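4.2 Dark knits and the problem of the pile

Of all the garment groups in our study, dark knitwear turned out to be the one we most enjoyed working on, and the one that taught us the most about how people sort. We had expected socks to cause the most trouble. They didn't come close. Of the 131 garments handed to each participant, 30 were black, charcoal or very dark gray, and these 30 took up far more than their share of the session.

The first thing we noticed was how early the dark pieces were set aside. Most participants began by pulling out anything light or brightly colored, which is quick and satisfying work, and let the dark items gather into a heap of their own. Participants were free to sort in any order they liked, and the instruction sheet (see Section 3) said nothing about color. Even so, 103 of our 125 participants made a separate dark heap, and many of them came back to it only when everything else had been folded. One participant in the August round called it "the homework pile," a name that quickly spread through our own notes!

What happens at the heap is wonderful to watch. With light cotton, people look first and then reach. With dark knits they reach first. A hand goes in, rubs the fabric between finger and thumb, and only then does the person seem to decide what they have hold of. Ribbing is a great help here, and so is a thick edge such as a cuff or a rolled hem, which can be found by touch and followed along until the rest of the garment makes sense. Several participants told us afterward that they "looked for the end of something." Olszewski proposed the term edge-finding for this habit, and we use it in the rest of the paper (Kazimiera Olszewski coded all of the handling sequences, and the scheme in Appendix B is hers).

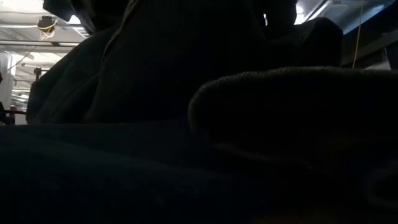 Figure 4. Dark knitted fabric heaped up, with a thick, rounded fold at the right.

Edge-finding was far more common with heavy knits than with thin ones. A thin black T-shirt tends to be picked up anywhere, shaken once and laid flat, while a heavy sweater is turned over in the hands, sometimes two or three times, before it is put down. The creases matter as well. A crease in dark cloth can look just like a seam, and participants often tugged at one expecting a sleeve. We had not planned to code for these false starts, but they were so frequent, and so clearly enjoyed by some of the people making them, that we went back and added a category.

Lighting deserves a longer treatment than we can give it in this section. A bright background makes the outline of a dark pile very easy to see and does little for the folds inside it, so participants could tell at once how big the job was without knowing what was in it. We return to this in Section 5, where we compare the sorting orders for dark and light knits of the same weight.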